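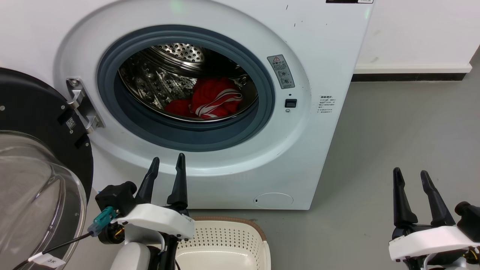

Report on the Open Day Visit
Group 4, Introduction to Automation

Our group went to the Tultura open day on Wednesday, August 25, 2021. We had signed up in March. Lungile Maluleke took notes on the arm station and Kadir Aydoğan wrote down the questions from visitors.

The laundry station was the one we stayed at longest. It has two arms working in front of a front-loading washer, each with a two-finger gripper and its own camera. The task is to take clothes out of the drum and put them in a basket below the door. The load in our picture is red, with white stripes on one piece.

The guide said the arms are driven by a person first, and the recordings are used later for training. At the time of our visit they had 2691 recordings of this task, 307 of them made on the current washer. One run is stopped after 70 seconds if the drum has not been emptied.

Kadir asked what goes wrong most often. The answer was cloth catching on the raised ribs inside the drum — the fingers pull, the fabric stretches, and the grip slips. The rubber gasket is the second problem.

We had 30 minutes at the station and did not get to the Irar conveyor line. For the next report we want to compare two-finger grippers with suction cups on the same kind of cloth.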